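5. Hanging and levelling your Felulent frame

This section explains how to fix a Felulent picture frame to an indoor wall using the rail and hooks supplied. Read it through once before starting work. If the frame is to hang above a bed, a cot or a seat, read section 6 (Safety catches) as well.

5.1 Before you begin

The frame is supplied with one wall rail, 8 screws, 8 wall plugs, two hanging hooks, two felt pads and a paper template. Check that all parts are present. If anything is missing, do not replace it with a part from another maker. Contact Sosen Customer Care and quote part code 1432, which covers the full fixing pack.

You will also need a pencil, a spirit level, a tape measure, a drill with a masonry or wood bit to suit the wall, and a cross-head screwdriver. A second person is needed to lift the larger frames in the range.

CAUTION: Electric cables and water pipes may run behind the wall. Check the area with a detector before drilling. Do not drill directly above or below a socket or switch.

5.2 Choosing the position

1. Decide on the height. The centre of the picture should normally be level with the eyes of a person standing in the room. In a dining room, or wherever people mostly sit, a lower position may be preferred.

2. Hold the paper template against the wall and fix it lightly with masking tape. Stand back and look at it from the doorway and from the place where it will most often be seen.

3. Leave a clear space between the frame and any corner of the room. A frame set close to a corner is harder to lift on and off the rail, and may stand in shadow for part of the day.

NOTE: Prints and photographs fade in strong sunlight. The clear front sheet slows this but does not prevent it. Avoid walls that receive direct sun between late morning and 4 o'clock.

5.3 Fitting the rail

4. Place the spirit level along the top line of the template and adjust the template until the bubble is central. Do not use the ceiling, skirting board or door frame as a guide – these are often out of true, particularly in older buildings.

5. Mark the screw holes through the template with the pencil, then take the template down.

6. Drill each hole to the depth shown on the template. Brush away the dust and press in the wall plugs until they are flush with the surface.

7. Hold the rail with the lip facing upwards. Put in the two end screws first, but leave them slightly slack. Check the level again, add the remaining screws and tighten them all in turn.

CAUTION: On plasterboard, the plugs supplied are not suitable. Use the Makori hollow-wall set, sold separately, and follow the leaflet enclosed with it.

On freshly painted walls, allow the paint to harden fully before fitting the rail. The paint maker's instructions will state the time required.

5.4 Hanging the frame

8. Lay the frame face down on a folded blanket. Screw the hooks into the ready-made holes on the back, one on each side, and stick a felt pad to each lower corner.

9. Lift the frame with both hands, holding it by the sides. Do not lift it by the top edge alone.

10. Bring the frame flat to the wall slightly above the rail and lower it until both hooks sit behind the lip.

11. Place the spirit level on the top edge. If one side is low, take the frame down and turn the adjusting wheel on that hook clockwise by a quarter turn. Hang the frame and check again.

5.5 If the frame will not stay level

Check first that both hooks are fully behind the lip. A frame that drifts over several weeks is usually resting on one hook only, or has lost a felt pad. Replacement pads may be ordered under part code 294.

In rooms where doors are often slammed, or near a staircase, the Dralovis locking clip may be added to the lower edge. Fitting is described in section 7.

Inspect the rail and hooks every April, and whenever the frame is taken down for cleaning. Tighten any loose screw by hand. If a plug turns in its hole, remove the frame and refit the rail in a new position.

Sosen Customer Care – contact us by post or through your retailer | © Sosen Home Fittings. All rights reserved. | Back to top
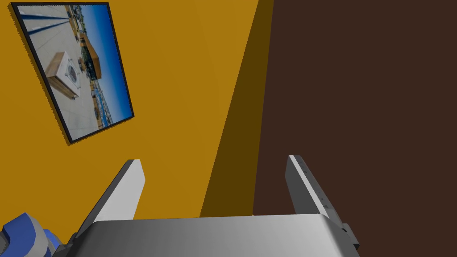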